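Search this site Search Go

Bits and Bobs from the Games Cupboard

I've been promising to put up a gallery of the things we use on games afternoons at Pestden, and I've finally got round to it! If you've been coming along to the hall you'll know most of this already (the big round buttons are the stars, obviously), but people keep writing in to ask what to get for their own group, so here goes.

We started in August with one cardboard box and a lot of borrowed odds and ends. The box has since turned into a proper cupboard with 13 labelled tubs in it, and I am far too proud of the labels. Nothing in there is fancy. I look for things that are big enough to find without hunting, nice to get hold of, and easy to wipe down afterwards, and if they come in a cheerful colour then so much the better. The most I've ever paid for one item was £20, and I sulked about it for a week.

The buttons come out for quiz rounds and for choosing games, where each colour stands for a different answer. Red for one song, yellow for another, green for "neither, put the kettle on". We have a list of 64 songs to pick from, and the same four win every time. I did try a round with everybody slapping at once and it was complete chaos, so now the tray goes in the middle and we take turns.

The rope is for the quieter end of the afternoon. We pass it round, tie it, untie it, and argue about whether a granny knot counts (it doesn't, sorry). I bought mine on the Muden market, off the end of a reel, and I've had so much use out of it that I wish I'd got twice the length. Saarinen, the craft shop by the station, will cut it for you too, and they don't mind if you stand there feeling every single one first. I know this from experience!

Trays are the last thing I'd skimp on. Get one with a raised rim and a bit of texture on the bottom, and you'll spend far less of your afternoon crawling under the table.

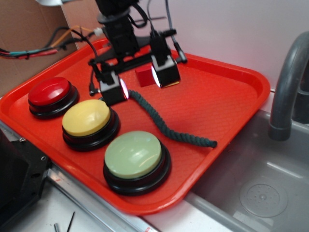
Red, yellow and a soft sage green, all lined up on the red tray.

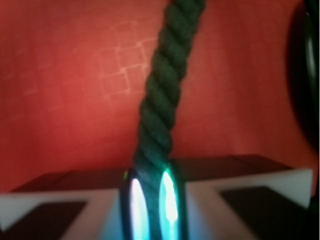 Dark green rope with a good deep twist to it.

Where do you keep the buttons between sessions?

In a lidded tub from Prirnico, on the bottom shelf, with an old tea towel folded between them so the tops don't get scratched.

Last updated: Dec 6, 2023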